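Celholm 61 Home Movie Projector

Posted 11 May 2022 in Projectors & Players

Okay, so I finally caved and stocked a projector. I've been selling used discs and tapes out of Nuvivstead for ages and people kept asking me what I watch them on, and the answer was always "an old TV with a bad speaker," which didn't exactly help sales!

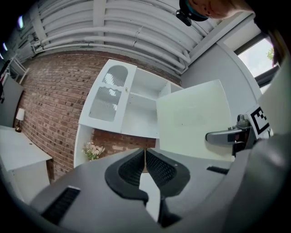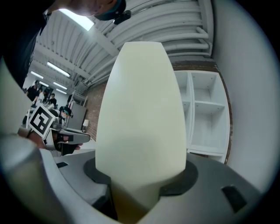 Both taken in the same place.

The Celholm 61 is the one I ended up keeping for myself, so that's the one I'm selling. I tried it next to the Rindon (which is cheaper, and which I'll still order for you if you ask nicely) and the difference in dark movies was huge. You know those night scenes in 80s action movies where everybody's running through a jungle and all you get on a cheap projector is gray soup? On the Celholm I could tell who was shooting at who. Doesn't make the movie any better, mind you. I sat through a submarine thriller in April that I remembered loving as a kid and wow, no. But it looked great being terrible.

Setup took me one evening, and half of that was looking for the right cable. You get 2 HDMI inputs on the back plus the old red, white and yellow jacks, so your VCR is welcome. I'd say that's the main reason to buy this one. Most newer models have dropped those jacks and then you're hunting for an adapter box that makes everything look stretched. Tapes come through in their proper shape here (press Aspect on the remote until it says 4:3, it forgets if you unplug it).

What I like:
The picture holds up on a plain painted wall, no screen needed
The fan is quiet enough for the talky movies
Lamp is rated for 2000 hours and you can swap it yourself with a regular screwdriver
The remote glows, so no more feeling around under the couch

What I don't:
The built-in speaker is thin. Fine for comedies, sad for anything with an explosion. Plug in your own.
The focus ring is stiff when it's new
No streaming apps at all, so you'll need a stick or a player

In the box: projector, remote, power cord, one HDMI cable, lens cap, and a manual that I'd call optional. The carrying bag is sold separately, and so is the Sundaram ceiling mount, which fits without any extra parts. I put mine on a bookshelf behind the couch and never bothered with the mount, but if you have kids or a cat, get the mount.

Warranty is 3 years on the projector and ninety days on the lamp. If something goes wrong, send it back to me first and I'll deal with the paperwork. Shipping is included on this one, and I'm throwing in a movie from the bargain bin with every order. You don't get to pick it, but tell me in the order notes if you can't stand musicals (I have a lot of musicals).

Availability: in stock, usually goes out the next working day
Also fits: Sundaram ceiling mount, Celholm carrying bag, Celholm spare lamp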